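**Workshop notebook, digester bench. Monday, entry opened 7:40 a.m.**

Work continued on the Stitarska effluent trial. The purpose of this series is to establish whether the wash water and paunch solids from a small slaughter plant can be digested together at pilot scale, and whether the gas is steady enough to run the plant's hot water boiler for part of the day. The trial has not reached that second question. This entry covers the feed change, the grease problem and the state of the gas line.

**Feed**

The new drums from Stitarska were received and logged before the morning feed. They were drawn from the balance tank after the rotary screen, as requested in the last entry. The previous batch had been drawn ahead of the screen and contained hair and hoof fragments that blocked the feed pump on two separate mornings. No blockage was recorded today.

Blood is still being kept out of the feed. Colleagues have asked for it to be brought in sooner, and the position is unchanged: the nitrogen load must be raised slowly, and the ammonia readings on the second digester are already higher than we would like. When blood is added it will go to Digester 2 only, with Digester 1 held as the control.

Both digesters were fed by hand through the top port. The stirrers were stopped before opening and restarted after the port was closed. Please note that the stirrer on Digester 1 must be restarted at the panel, and that the switch on the drive itself no longer works. The label on the drive has been changed to say so.

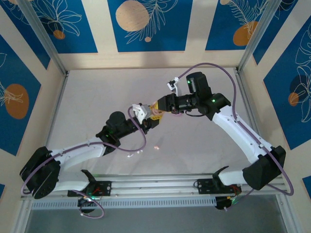
Can the paunch solids go straight into the digester without being chopped first?

They can go in unchopped at the pilot scale, but they float, form a mat under the roof and give up very little gas, so all solids are to be passed through the cutter and soaked overnight before feeding.

The soaking drum is the blue one with the clamp lid. It is to be rinsed after each use and the rinse water returned to the digester feed, so that the mass balance remains correct. On Friday's sheet the rinse water was poured to the floor drain and not entered. That day's balance should be disregarded when the averages are drawn up.

**Grease**

The trap ahead of the feed tank was opened at midmorning and found to be almost full. It was emptied, and the contents were weighed and set aside in a sealed tub. The fat is valuable to us as a feed, since it yields far more gas by weight than the wash water does. It is also the most likely cause of the sour spell in the second week, when the acids rose and the gas fell away over a single night.

The proposal from Brandão is to dose the fat separately, in small warm portions, after the main feed. I agree with the principle. My reservation concerns the heated dosing line, which was priced on the assumption that the plant would have spare steam at the end of a shift. The plant does not make steam. It has hot water only, and the return temperature has never been measured. A request for that measurement has been sent to Stitarska and should be answered before any pipe is ordered.

Until then the fat will be dosed by hand at 800 grams per feed, into Digester 2, on alternate days. Whoever carries out the feed should enter the weight and the time, and should not make up a missed dose on the following day.

**Gas line**

The Enotell meter on Digester 1 stuck again overnight. It freed itself when the housing was tapped, but the reading for the hours in between is lost. Water in the line is the probable cause. The condensate pot was full, and the slope of the hose leading to it is wrong: there is a low point behind the bench leg where water can sit. The hose has been shortened and clipped up. If the meter sticks once more it should be returned to the supplier and the spare fitted, without further attempts at cleaning.

The hydrogen sulfide filter was checked and the packing replaced. The spent packing was black through most of its depth. It was spread in the metal tray outdoors and kept damp, in accordance with the safety sheet, because it can heat up when it meets dry air. It is not to be put in the general waste until it has been signed off.
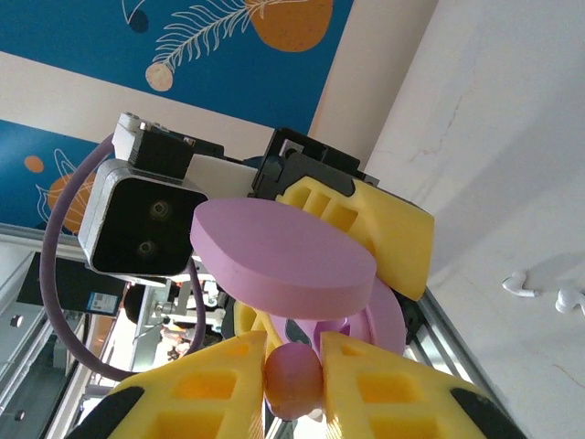
The gas bag on Digester 2 was then emptied to the flare and the line tested for leaks with soapy water. One joint was weeping at the tee beside the sample port. It was remade with fresh tape and held on the second test. The weekend figures for Digester 2 are therefore likely to be low, by an amount that cannot be recovered, and they have been marked as such in the log.

**Odor and neighbors**

A complaint was received through the site office regarding odor in the yard. The drums had been left standing in the sun with the lids loose. Lids are to be clamped on arrival, and full drums are to be kept on the north side of the building. The office has been informed of the change. Any further complaint should be entered here with the time and wind direction.

**Samples sent**

Plarkano has taken the digestate samples for solids, ammonia and phosphorus. The bottles were filled after stirring and packed with ice. Results usually come back within 6 working days. The question for this round is whether the digestate could be spread on pasture as it stands or would need a holding period first. The pathogen test is a separate order and has not yet been placed.

**Outstanding**

- Place the pathogen test order with Plarkano.
- Obtain the hot water return temperature from Stitarska.
- Order 3 clamp rings for the feed drums.
- Recalibrate the pH probe on Digester 2, which read high against the buffer this afternoon.
- Fix a limit for ammonia, in writing, before blood is added.

Evening readings taken and entered at 5:15 p.m. Both stirrers running, flare off, yard tap closed.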